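旧布的去处
谈居家纺织品的留存、降用与退出

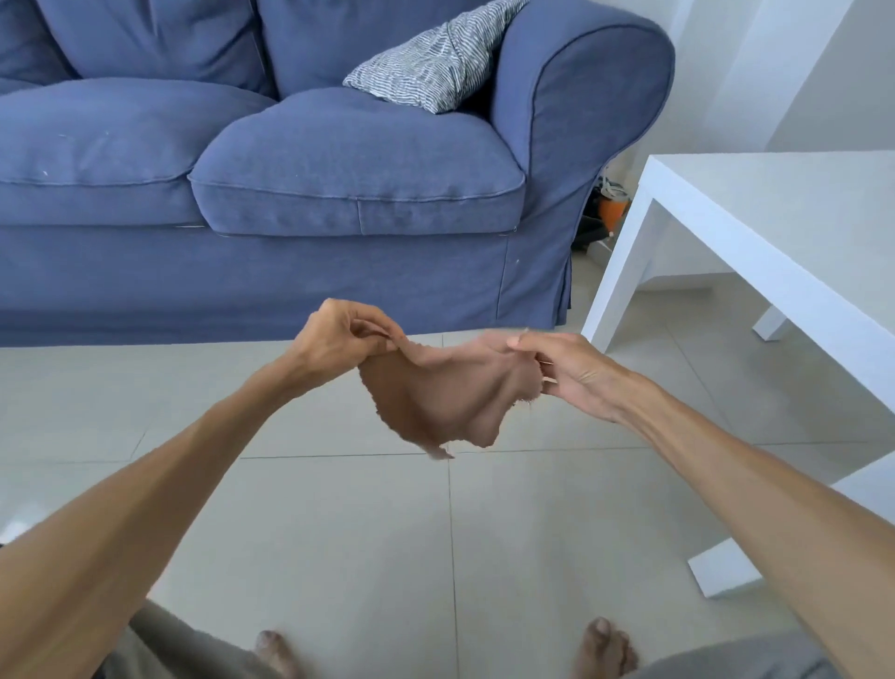 埃尔维娅·菲格罗亚

居家整理类的指导意见，近年来多以“断舍离”一类的口号为纲，对衣物讲得细，对家具讲得更细，唯独对破布一项往往一笔带过。笔者在莱科塔（Lekota）居住服务中心从事家务指导工作已有11年，经手的咨询中，与破旧织物有关的占了相当比重：沙发套磨薄了该不该换，撕裂的毛巾还能不能用，一块从旧床单上扯下来的布究竟算物资还是算垃圾。这些问题看似琐碎，却直接关系到一户人家的柜子里装什么、清洁时用什么、每年往外丢什么。本文拟就此提出若干看法，供同业及住户参考。

首先需要说明的是，一块布撕破了，并不等于它的使用期已经结束。棉布、麻布在失去完整形状之后，吸水性并未随之消失，有些旧布经过多年洗涤，质地松软，擦拭的效果还要胜过新买的抹布。站在蓝色布艺沙发跟前，两手把一块棕色的破布拉开来看，这个动作本身就是一种判断：看破口有多长，看余下的部分够不够用，看纤维是否已经发脆。许多住户缺少的正是这几秒钟的察看。他们或者见破即弃，或者不加分辨一律塞进柜底，两种做法的结果都不理想。

笔者主张，家庭中的织物应当按照“原用、降用、退出”三个层次来管理。所谓原用，是指织物仍按购置时的目的使用，沙发套还是沙发套，床单还是床单。所谓降用，是指织物改作次一等的用途，例如床单裁作防尘罩，浴巾裁作地布。所谓退出，是指织物离开家庭，进入回收渠道或者垃圾桶。三个层次之间应当有明确的界线，并且应当由家里具体的人来决定，不宜任其自然滑落。实际情形却往往是，一件东西在原用与降用之间停留数年，既没有人用它，也没有人处理它。

就沙发一类的软体家具而言，原用阶段的维护尤其值得重视。带裙边的布套沙发坐久了，坐垫略有下陷，布面出现褶皱，浅色绒屑附着在深色布面上，都属于正常的使用痕迹，不构成更换的理由。笔者见过不少住户因为布面粘了些白色线头便动了换沙发的念头，实则用一块微湿的旧布顺着布纹擦拭，多数即可带走。坐垫如装有拉链，应先查明内芯与外套能否分离，再决定洗涤方式；包边线条一类的部位磨损较快，清洗时不宜用力搓揉。这些工作所需的工具，恰恰就是那些被人看不上眼的破布。换言之，降用的织物服务于原用的织物，两者之间存在一种合理的循环，家务管理应当维护它。

在这一点上，笔者与同事南迪·库马洛有过长期的讨论。库马洛认为，鼓励住户留存破布，容易为囤积提供借口，尤其是面积较小的住房，每留下一样东西，就要让出一处空间。她的意见有充分的依据。本中心今年7月在塞隆波特（Celomport）片区开展入户指导时，曾在一户人家的储物间里清出整整22袋旧织物，其中大部分既未洗净，也未裁剪，有几袋已经受潮发霉。住户本人说，每一袋都是“留着当抹布的”。以一户之清洁需要而论，这样的存量恐怕两代人也用不完。

这一事例说明，留存旧布必须附带条件。笔者建议的条件如下。

其一，先洗后裁，先裁后存。未经洗净的旧布不得入柜，未经裁剪的旧布不得称为抹布。一件整件的旧衬衫放在柜中，始终是一件旧衬衫，只有去掉纽扣、裁成合手的尺寸，才算完成了用途的转换。裁剪这道工序同时也是一种检验：如果住户连裁剪的时间都不愿花，那么日后使用它的可能性也不会大。

其二，以容器定数量。降用的织物应有一个固定的盒子或抽屉，装满为止，有进必有出。容器的大小可按住户的清洁习惯酌定，一般家庭不必超过2个鞋盒的容积。本中心向住户发放的斯蒂瓦（Stiva）收纳手册，也采用了这一标准。

其三，区分干用与湿用。擦家具浮尘的布与擦地的布不可混放，厨房用布与卫生间用布更不可混放。颜色是最方便的区分办法，深色破布可归于地面，浅色破布可归于家具与台面。白色的边桌、浅灰的地砖一类浅色表面，在使用深色旧布之前，应先在不显眼处试擦，以防掉色。

其四，允许一次性使用。旧布的一大长处，在于用过之后可以毫不可惜地丢掉。擦过油污、鞋油、油漆的布，不必强求洗净再用。有些住户出于节俭，将沾满油污的布反复搓洗，费水费力，得不偿失，也给下水管道增加了负担。沾有亚麻籽油等干性油的布，还存在自行发热的危险，应当在户外摊开晾干之后再行丢弃，切不可揉成一团塞入垃圾袋。

除上述各项以外，还有一个常被忽略的问题，即沙发与墙壁之间的窄缝。布艺沙发体量较大，平日不易移动，扶手一侧与墙面之间的空隙便成为电线和零碎杂物的汇集之处，灰尘也随之积聚。清洁这类位置，新买的除尘工具常常伸不进去，而一条撕开的旧布缠在长尺或衣架上，伸缩自如，用后即弃，十分适宜。涉及电线时，应先断开电源，并只使用干布。笔者认为，居家整理的成效，应当看这一类位置，不能单看座面上的靠枕摆得是否齐整。靠枕折起一角，无碍于居住；缝隙里的线缆缠结多年无人过问，则既不便于清洁，也不利于安全。

关于退出环节，目前的条件尚不能令人满意。本市的织物回收箱多数只接收可穿着的成衣，对裁剪过的、撕裂的、成分不明的布料不予接收。伊利克（Ilik）街区回收站自设立破旧织物专用投放口以来，累计登记投放3,772次，足见住户并非不愿分类，所缺的是就近的投放地点。库马洛与笔者虽然在留存问题上意见有别，在这一点上看法完全一致：如果退出的通道不畅，住户便只剩下两种选择，或者混入生活垃圾，或者继续堆在家中。要求住户少囤积，就应当同时为他们提供把东西送出去的地方。笔者希望有关部门在下一年度的设施规划中，能够将破旧织物单独列为一类，并在投放口标明所接收的具体种类，避免住户提着袋子往返奔波。

也有意见认为，如今成包的清洁布价格低廉，一户人家为几块破布费心，并不经济。单从价格看，此说不无道理。然而家务中的许多安排，所节省的并不限于金钱。一个家庭若能对一块旧布作出清楚的决定，对旧锅、旧灯、旧书也多半能够作出清楚的决定；反之，若连一块破布都要搁置再三，柜子迟早会被同样性质的东西填满。笔者在指导中常请住户从织物入手，正是考虑到织物数量多、价值低、情感负担相对较轻，适合用来练习取舍。确有纪念意义的织物，如亲人缝制的桌布、孩子幼时的小毯，应当另行收存，不必纳入上述三个层次，更不应在整理当日仓促裁剪。

还需提及家庭成员之间的分工。在笔者接触的家庭中，裁布、洗布、丢布的决定往往由一人承担，其他成员只管使用，有时甚至不知道抹布放在何处。这种安排看似省事，却使降用的标准完全系于一人的习惯，此人一旦外出或生病，家中便无人知道哪一块可以擦桌、哪一块只能擦地。较为稳妥的做法，是将存放的位置和区分的办法告知全家，年纪稍长的孩子也可以参与裁剪和分拣。布上有破口，不妨让孩子自己拉开看一看，说说它还能做什么。答案未必正确，但察看的习惯可以由此养成。

本中心将在2022年9月起的入户指导中试行上述办法，每户整理时间控制在半日之内，先织物，后其他。住户如有尺寸过大而无力裁剪的旧窗帘、旧沙发套，可在预约时一并说明，由指导员携带裁布剪上门。已经发霉或遭虫蛀的织物请勿与其他物品一同清洗，应单独装袋，扎紧袋口，等候指导员到户后处理。

（作者为莱科塔居住服务中心家务指导员。本文仅代表作者个人意见。）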